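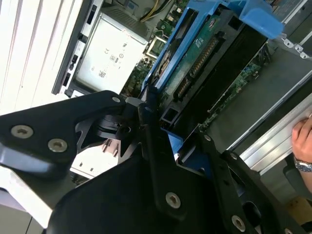
The Gavley Plum Cake

Lotte Vermeulen had the recipe on the back of an envelope, in her aunt's writing, and the line for the butter had a grease spot over it. The number might have been 150 or 180. She rang the bakery in Cumness where her aunt used to work. The woman who answered said they'd stopped making that cake in August and she didn't know the recipe, sorry.

So Lotte made it with 150. It came out dry. She ate a slice standing at the counter, wrapped the rest for Chege next door and started again.
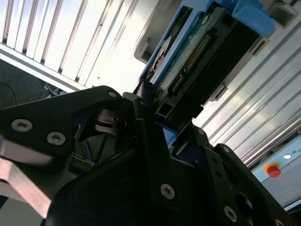
The second one went in with 180 and an extra spoonful of sour cream. She set the timer and sat on the back step with the plum stones in a bowl on her lap. Chege leaned over the fence.

"That first one was all right with custard," he said.

"It was dry."

"That's why I had custard."

When the timer rang she carried the tin outside and cut it too early, and the middle sagged. The plums had gone dark and sour at the edges — the way she remembered them. She took the envelope down from the fridge and wrote 180 over the grease spot in pen.

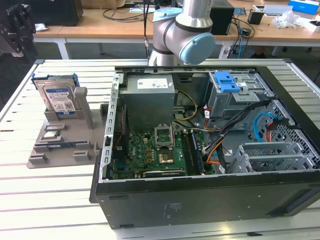 Desktop tower on its side with the side panel off.

Chege brought his own bowl.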